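3. How People Put Things Back

I should say up front that I came to this topic by accident. I was looking through old sorting diaries for a different project (one on kitchen drawers, which went nowhere) and I kept running into people complaining about the same thing: they knew perfectly well which bin an item belonged in, and they still dropped it in the wrong one.

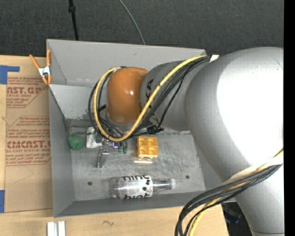

Figure 3. An open gray bin on a light wooden tabletop, with a robot arm reaching over it from the right.

So I went back to the diaries and read all 2155 entries again, this time with a pencil. The diaries come from the Skirkimer household study, where people wrote down every item they put away during one January and whether they had to move it later. Of those entries, 1207 mention a second move. That's more than half! I had expected a handful of messy people to be doing most of the damage, but the second moves were spread across nearly every household.

What gets moved twice? Batteries, mostly, and tape, and anything that came in a set and lost its partners. Buschmann has argued that people sort by what a thing is for, while Gkikas thinks they sort by where they last saw it. I used to side with Buschmann. After reading the diaries I'm a lot less sure, and I'd like to borrow a bit from each -- people seem to start with purpose and slide over to memory when they're tired. One writer from Grisow puts scissors with the sewing things every morning and in the hall every night, and she never once remarks on it.

Labels helped less than I'd hoped. In the homes that used them, second moves were still common, and a few people wrote that the label made them feel worse about getting it wrong (one called hers "the nagging sticker"). Open bins did better than lidded ones in the entries I'd call rushed, although I coded "rushed" by myself from the wording, so please take that with some salt. Rodrigues read part of my coding and disagreed with me mainly on entries written late in the evening, where short sentences could mean hurry or just sleepiness.

I left the Clivov diaries out of this section. They use a checklist with no room for comments, and without the comments I can't tell a second move from a plain correction. I come back to them in Section 4, along with the drawers.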